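Falling for oak, one board at a time

2022-09-05

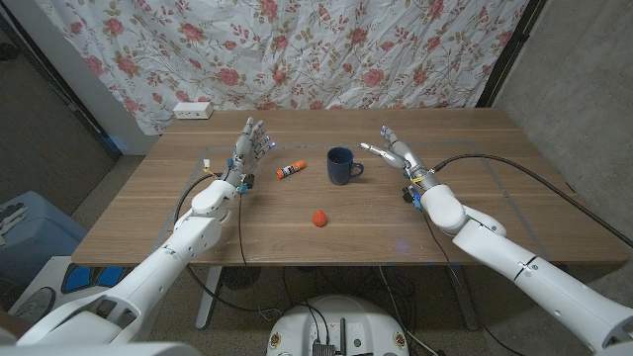
I have been completely taken over by wood finishing this summer, and if you know me at all you'll know how unlikely that would have sounded a year ago. I used to think a table was a table. You bought it, you put your tea on it, and after a few years it had rings. Then in February I inherited my aunt's old sideboard, dark as treacle and sticky to the touch, and started scraping at a corner with my thumbnail to see what was under there. Oak! Lovely pale oak, hidden under who knows how many coats of varnish. The colour I've been chasing ever since is the one on the tabletop in the photo, that light, biscuity shade that makes a whole room feel as if someone has opened the curtains. It is much harder to get than you'd think.

The trouble is that oak goes darker and yellower the moment you put almost anything on it. Wipe a bare board with a damp cloth and you'll see what I mean. That warm amber look is lovely if you want it, and plenty of people do, but if you've fallen for the pale look (guilty) then you have to be a bit sneaky.

My first try was a disaster. I sanded the top of the sideboard down to bare wood, stood back feeling very pleased with myself, and slapped on a thick coat of ordinary oil from the back of the shed. It came out the colour of a conker. I left it for 2 days hoping it would calm down as it dried, and it did not calm down one bit, so off it all came again.

Then I got talking to Narayanan Rajan, who runs the evening woodwork class I've been going to at the old school in Drindora. He has been finishing furniture for most of his life and he is very patient with people who turn up with a bag of offcuts and far too many questions. He told me to stop thinking about the sideboard altogether and make test boards. Same wood, same sanding, a different finish on each one, and write on the back what you did. It sounds so dull! It is the best fun I've had in ages.

I now have a shelf of them in the spare room, all propped up like little books. Some have plain wax, some have oil with a drop of white in it, and a couple have had a wash of soap flakes, an old method that I had never heard of. The soap ones are gorgeous. They feel like the inside of a shell, very soft and dry, and they keep nearly all of the paleness. The catch is that they mark if you so much as look at them with a glass of red wine in your hand, and you have to top them up every so often. For a bedside table I wouldn't think twice. For a kitchen table with my family sitting at it - no chance.

The white oil has been the winner for anything that gets used. I've been putting it on very thin with an old T-shirt, rubbing along the grain and then wiping off far more than feels sensible. Two thin coats, with a night between them, and a very light rub with a fine pad before the second. If you leave it too thick it sits in the grain and looks chalky, so do go round with a clean bit of cloth at the end and check the corners. And please lay your oily rags out flat outside to dry before you throw them away, as they can heat up and catch fire if you leave them in a heap.

I have spent rather more than I meant to. The wood for the next project, a long bench for the hall, came to £173, and I had to have a word with myself before handing over my card. I did at least get the sander second-hand. But I've loved every minute, and there's something about running your hand over a board you've sanded yourself that makes up for all the dust in your hair.

The sideboard is nearly there now. The top is done and the doors are off, waiting for their second coat, and I still have to decide about the handles. The old brass ones are a bit grand for such a pale piece, but I keep picking them up and polishing them, so I suspect they're staying. If any of you have tried soap on a floor, please leave a comment and tell me how it went - I've got my eye on the landing.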